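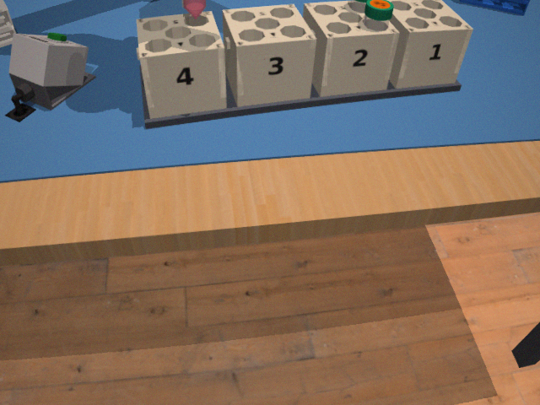
Numbered tube holders on a laboratory work table, shown in a computer simulation.

Robots in the Laboratory: How Work Changes at Heltico
For readers ages 8 to 11

Heltico is a laboratory that tests water. Towns and farms send in small tubes of water from wells, lakes and kitchen taps. The people at Heltico find out whether the water is safe to drink.

Each tube must be placed in a holder. The holders in the picture have numbers on the front, from 1 to 4. Each one has five wells on top, set out like the five dots on a die. A well is a hole that keeps a tube standing up.

For many years, workers moved every tube by hand. On a busy day in December, the laboratory may receive 998 tubes. Moving them is slow work, and it can make hands and shoulders sore. A tired person may also put a tube in the wrong well.

What is automation?
Automation means letting a machine do a job, or part of a job, that a person used to do. At Heltico, a robot arm now lifts tubes and sets them into the holders. It can move 80 tubes in an hour. It follows a list of steps called a program.

Who tells the robot what to do?
People do. Kerstin Rustad writes the programs. She tries each new program in a simulation first. A simulation is a pretend version of the laboratory inside a computer. If the pretend robot drops a pretend tube, there is no mess to clean up and no water sample is lost. Ms. Rustad changes the program and runs it again. One program, named Trullell, was run 700 times before it was used with real tubes.

What happened to the workers' jobs?
Some jobs changed a great deal. Olesia Melnychuk used to spend most of her day moving tubes. She now checks the test results and telephones a town when something in its water needs attention. She took classes for two months to learn this work, and Heltico paid for them.

Not everyone found the change easy. Helge Solheim liked working at the table with his team, where there was time to talk. He now looks after the robot by himself in the mornings. The laboratory has since added a shared lunch hour, which he asked for.

What can the robot not do?
The robot cannot decide whether a result seems strange. It cannot answer a farmer's questions. If a label is torn, it stops and waits for a person.

Words to know
Sample: a small amount of something, taken for testing.
Program: a list of steps for a machine to follow.
Simulation: a pretend version of a real place or event, made with a computer.

Text by Marit Sundqvist. Last reviewed May 1, 2022.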